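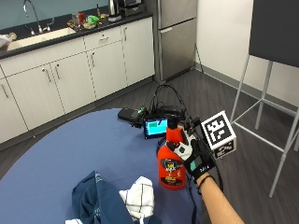
Spray bottle setup, glove on, cube marker mounted.

December 5, 2025
Club notebook, Surkmont student robotics, manipulation group

OK, so the spray bottle is the object for this round. I argued for the mug again and lost again (fine!). The point of the Scanlon challenge is everyday household stuff, and a bottle with a trigger is about as household as it gets. It's also a pain, in a good way. You have to reach, wrap the neck, get a finger where it needs to be, lift, and put it back down standing up.

Setup was the blue tablecloth on the round table in the kitchenette, both towels left out in front as clutter. The rules want "a natural surface with unrelated items," and I think two towels cover that. I'd still like to try it with more junk on the table once the basic grasp is solid.

Glove notes, before I forget:
Cable goes down the forearm side of the bottle, never behind it. Mieczysław Tomaszewski and I went back and forth on this and I'm writing it down so we stop having the conversation.
Cube screws get checked before every block of takes. I skipped it in June and we threw out 133 takes, and I'm still a little sore about it.
Start pose is hand open, fingers short of the trigger. Count to two, then go.

We're at 2,000 good takes for the reach and grasp part, and the target in our plan is 3,000, so there's a chunk left but it doesn't scare me anymore. The raw folder says 3,406 files, which sounds great until you remember how many of those are calibration clips and me saying "wait, wait, stop."

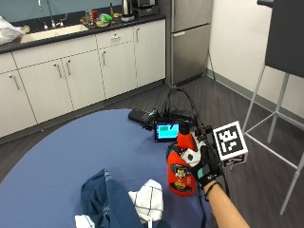

The wrap around the neck and shoulder is the grasp I like best. Going in from the side gives you a nice big contact patch, and the fingers end up in more or less the same spot each time, which the Filusora code seems to care about a lot. What I don't like is how the tracker cube tips when the wrist rolls. If it rolls far enough the pattern turns away and the pose estimate gets jumpy. Mieczysław thinks a second marker on the side would fix it. I think it would just be one more thing to bump into the bottle. We'll print one and see who buys the coffee.

Also tried slower approaches, on the theory that the newer members copy whatever speed they see in the first demo. Slow looks lovely on the plots and feels ridiculous to do. I'd say medium is the way to go, and I'll put a short clip in the shared folder so everybody has the same idea of what medium means.

Still haven't decided whether a take counts if the bottle gets set down turned. The Zoris sheet only says "upright." I'm counting them for now and adding a T to the file name so we can pull them later.

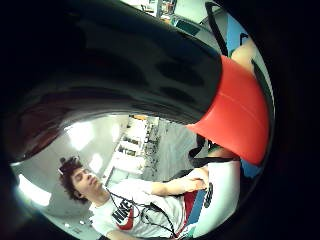 To do before next session

Print the side marker (Mieczysław)
Medium speed clip into the shared folder (me)
Ask the Scanlon people about turned bottles
Sort calibration clips out of the raw folder
Fresh label tape, the old roll is down to the cardboard
Mug?? (I'm going to keep asking)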